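Review of the Hirkero Tabletop Package, First Term of Use

This page records my assessment of the Hirkero tabletop package, a paid service that supplies ready-made household rooms for testing robot arms in simulation. I have kept these notes under my own name and at my own expense. The subscription was purchased at the regular rate, and the supplier did not see this text before it was posted.

The package is sold in three tiers. The one under review is the middle tier, which includes 155 furnished rooms and a library of 700 loose objects. The lowest tier has the same rooms but a much smaller library, and I would not advise it for anyone whose work concerns grasping. The variety of objects is the main reason to pay for the product at all.

Installation took most of a morning in June. The written guide assumes that the reader has already set up the Plarkon viewer, and it does not say so until page 7. Readers who are new to Plarkon should complete that step first and confirm that a blank room opens before adding any of the Hirkero files. The license key must also be entered twice, once for the rooms and once for the objects.

For the trial I used a dining table room with the Franka arm and its two-fingered gripper. The objects are placed on the table by the program, and the user may accept the layout or ask for another. I accepted the layouts as they came, as a buyer in a hurry would do. 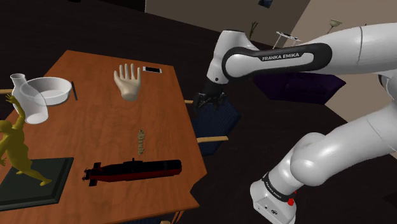
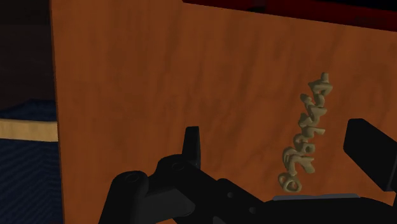 The dining table room in the first view, and the gripper at close range in the second.

The object library is uneven in a useful way. A bottle and a bowl are ordinary test items, and most arms will have met them before. The model submarine, the statue and the mannequin hand are less common, and they ask more of a grasp planner. Thin and knobbly shapes are well represented. I should have liked more soft goods, of which the middle tier offers very few.

Surface quality is acceptable at room distance. At close range the wood grain becomes soft and streaked, and a user who trains on close views should take this into account. The supplier's notes mention a sharper set of surfaces for the top tier, which I have not tested.

Support is handled from the Westton office. I sent 3 requests during the term, and each received a written reply. Two were resolved. The third, concerning the export of camera settings to the older Deák format, remains open - the office has confirmed the fault but has given no date for a correction.

I have renewed the middle tier for a further term. Buyers who depend on the Deák format should wait until the export has been repaired.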